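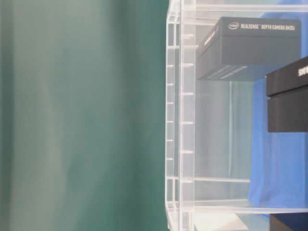
Clear acrylic rack with a RealSense D435i box on the shelf.

The Stilenitz Clear Rack
Last updated: January
2 min read

I've gone through a lot of shelving in my little shop, and this is the one I keep putting back in the catalog. It's all clear acrylic, thick panels, with a row of little tabs running up the front column. You can read the label on a box without pulling it out, and for me that settled it. I used to have gray metal bins from Cunetti and spent half my mornings opening lids to find out what was in them (never again!).

The panels come flat and go together with the small hex key in the bag. Vinh Đinh put his up over a lunch break and called me to say he had a screw left over – that's the spare, it's meant to be there. Peel the film off both sides of every panel before you start. I forgot one the first time and had to take the whole back apart, which was not my best evening.

It's nice with dark packaging. Black and charcoal boxes look great through the clear sides, and light gets in from all around so the lower shelf doesn't turn into a cave. Fingerprints do show, I won't lie. A soft cloth and a drop of dish soap sorts them out, and please keep window spray with ammonia well away from it.

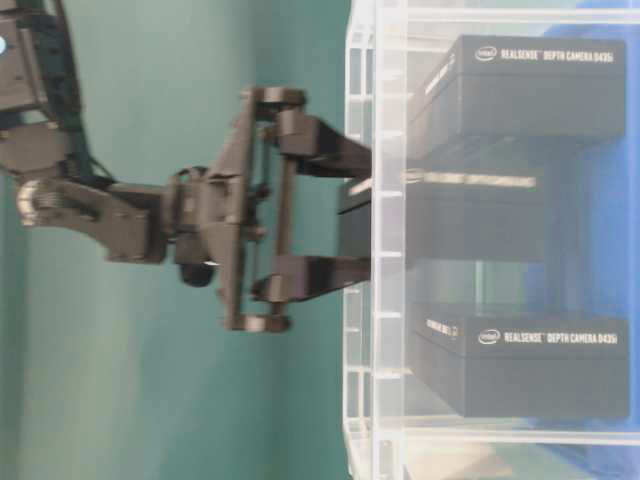
Sizes and prices

The small one is $207 and the tall one is $345. Both are 32 cm deep, so measure your counter first if it's a narrow one. Peninah Obura has two of the tall ones side by side in her parts room and says she'd buy a third if she had the wall for it.

Extra shelves are sold on their own, and they fit either size. If you have the older Birkano rack, sorry, the shelves don't swap over – I tried, and they're just a hair too wide.

Shipping and returns

I pack these myself with foam on every corner, and they go out in the afternoon. If a panel shows up cracked, send me a picture of it and I'll mail a new one, no need to ship the rest back. Colored panels are coming from Diệp later on, but I haven't seen the smoky gray yet so I'm not taking orders for it.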